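From: Heike Kramer
To: Trundham Household List
Subject: Re: [trundham-home] Giving up the wheelie bin, how's everyone getting on?

Hello all, and thanks to Akinyi for starting this one off. I've been meaning to write since September and kept putting it off (I am supposed to be doing my accounts as I type, so you can see what's really driving me). I've put her message at the bottom for anyone who missed it.

Two pictures first, and then I'll ramble.

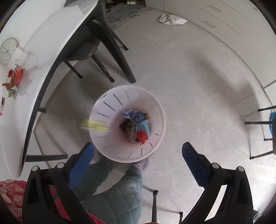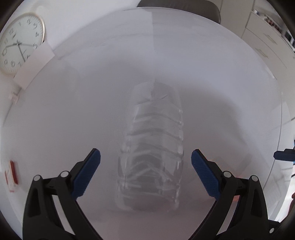 The white slotted bin, and a clear plastic bottle.

So! We went down to the small grey bin from the council in spring, the one they'll swap you for free if you fill in the form, and I will admit I was the one against it. There are four of us here plus my mother-in-law at weekends and I had visions of bags piled up by the back door and foxes having a party. It hasn't been like that. We had one bad fortnight early on when we missed a collection, and I ended up driving a bag to the tip in my slippers, but apart from that the lid has gone down every time.

What made the difference for us was food waste. I know everybody says it. I had the little caddy for years and used it to keep clothes pegs in. Once I started putting peelings and plate scrapings in it properly the main bin stopped smelling, and once it stopped smelling I stopped wanting to take it out every five minutes, so the bags were going out full instead of half full. I line it with newspaper. The compostable liners split on me constantly and they're a silly price. My mother-in-law folds the newspaper into a sort of boat, which I've never managed, I just scrunch it in.

Plastics are where I still get cross. Bottles are easy, everyone knows about bottles. Rinse, squash, lid back on, in it goes. (The lid does go back on now, by the way. Jabari asked last month and I rang up. They used to want them off and now they want them on, and the leaflet we've all got stuck to the fridge is the old one.) It's everything else. Yoghurt pots yes, the film off the top no. Black trays no, clear trays yes, except the ones with the spongy bit glued in, which you're meant to peel out, and have you ever tried peeling one out? I've had a go with a butter knife and given myself a blister. If Halima is reading, you said you had a trick for those and then you went off on holiday without telling us what it was!

To Akinyi's question about bins in other rooms. We used to have one in every room, and they all went into the same black bag on a Thursday-ish sort of panic the night before. Shampoo bottles, loo roll tubes, all sorts that could have been recycled. I tried putting a second bin in the bathroom for recycling and it was hopeless, there's barely room to turn round in there and people just used whichever was nearer. What works is having no bin upstairs except one, and a cloth bag on the landing door handle for anything recyclable. Whoever's going down takes it. Mostly that's me, but the children have got better about it. My eldest keeps a private stash of cans under his bed which I pretend not to know about until I run out of glasses as well, since they seem to live in the same place.

Akinyi, you also asked about costs. I haven't kept proper records, but I did look at what we were spending on bin bags and it was 35 pounds over the year, for the fancy drawstring ones. I now buy the plain roll from the market for 99p and tie a knot in it. They're thinner and you do have to be careful with chicken bones, but as those go in the caddy now it hasn't been an issue. No, I tell a lie, it was an issue once, with a broken mug. Wrap your broken mugs.

I'd disagree with Emmanuel (sorry Emmanuel!) about the under-sink sorting drawers. We looked at the Grilisix ones he recommended and they are lovely and smooth, but with our pipework we'd have lost the whole back section and ended up with something the size of a shoebox. I'm sure they're great in a newer kitchen. We've got two old crates from Van Acker by the back step, one for glass and one for paper, with an offcut of shower curtain over the paper one held down by a brick. It isn't pretty. The postman has commented. But it cost nothing and I can find everything.

One more thing and then I really must do these accounts. Does anyone know what's going on with the collection point behind the library? I went up with a car full of cardboard and the big skip had gone, and there was a sign with a reference on it, 3218, and a phone number that rang and rang. The lady in the chemist thought it was being moved over by the playing field but she wasn't certain. If it's gone for good I'll have to start cutting boxes down small enough for the kerbside, and I have 16 of them flattened in the hall from my sister's move that I foolishly said I'd deal with. If you want any for your own move or for covering a veg patch, shout. They're good strong ones. You'd have to collect, and mind the step.

Oh and batteries, the tube in the supermarket entrance is back.

Love to all,
Heike

> On Akinyi Mohamedi's turn to nag, she wrote:
>
> Hi everyone,
>
> A few of us said in spring that we'd try the smaller
> bin, and I'd love to hear how it's going now we've all
> had a summer of it. We are managing but only just. The
> week the cousins came was a disaster and I had to beg
> space from next door.
>
> Things I'd like to know:
>
> Do you keep bins in the bedrooms and bathroom, or just
> the one in the kitchen? Ours upstairs seem to fill up
> with things that shouldn't be in them.
>
> Has it saved you any money, or cost you any? I've spent
> more on tubs and caddies than I care to tell my husband.
>
> And is anyone else still confused by the trays?
>
> Pictures welcome if you have them, I like seeing what
> other people use.
>
> Akinyi

--
Trundham Household List
To leave the list, send a blank message with "unsubscribe" as the subject.
Please trim your quotes when you reply.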